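Stalside公布灵巧手对比试用结果,邀请更多用户来试手

1月28日,星期五,Grellbridge——Stalside今天很高兴地向各位合作伙伴和老朋友们公布,去年10月启动的末端执行器对比试用已经告一段落,完整记录从即日起开放索取。

这次试用的起因很朴素。过去一年里,来Grellbridge试验室做客的朋友,坐下来喝不到半杯茶,总会问起同一件事:手头的活儿,到底是两指夹爪就够用,还是值得换成多指灵巧手?我们每次都答得很长,答完自己也觉得不够踏实,于是决定干脆把两种方案放在同一张桌子上,老老实实地比一回。

参加对比的是Kiltard两指夹爪和Bashir五指灵巧手,控制程序由我们自己的团队编写。试用共选了19种日常物件,有水果,有餐具,也有软包装和小瓶子,前后完成抓取1,560次,其中737次由灵巧手承担,其余交给夹爪。形状规整的盒子和瓶子,夹爪又快又省心,调试大约6小时就能上手;碰到圆滚滚的水果和容易压坏的东西,灵巧手的握持要稳当得多,只是标定花的工夫也更多,这一点我们不想瞒着大家。

相机的位置也顺带比较了一番。装在头部的相机看桌面看得全,可手指一合拢,物件常常被挡住;装在腕部的正好相反,凑近了看得清楚,离远了就顾不上周围。目前我们倾向于两处都装,由控制器按动作阶段切换,具体的切换参数也写进了记录里。

双臂平台上的水果取放,是整个试用里大家最爱围着讨论的一项。盘子摆在两只手之间,苹果放得偏向右手一侧,左右手由谁来取,程序里改了好几版。

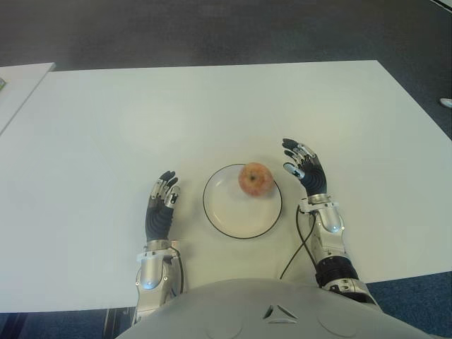
已经装了两指夹爪的产线,需要全部换成灵巧手吗?

多数情况下不必更换。物件规整、节拍要求高的工位,建议继续使用夹爪,只在经常换品种或者物件易损的工位上考虑灵巧手。

下一阶段的试用即将开始报名,欢迎各位带着自己的物件来Grellbridge,越难抓的越欢迎!需要完整记录或者想预约试手的朋友,请与Stalside新闻联络处联系,我们会逐一回复。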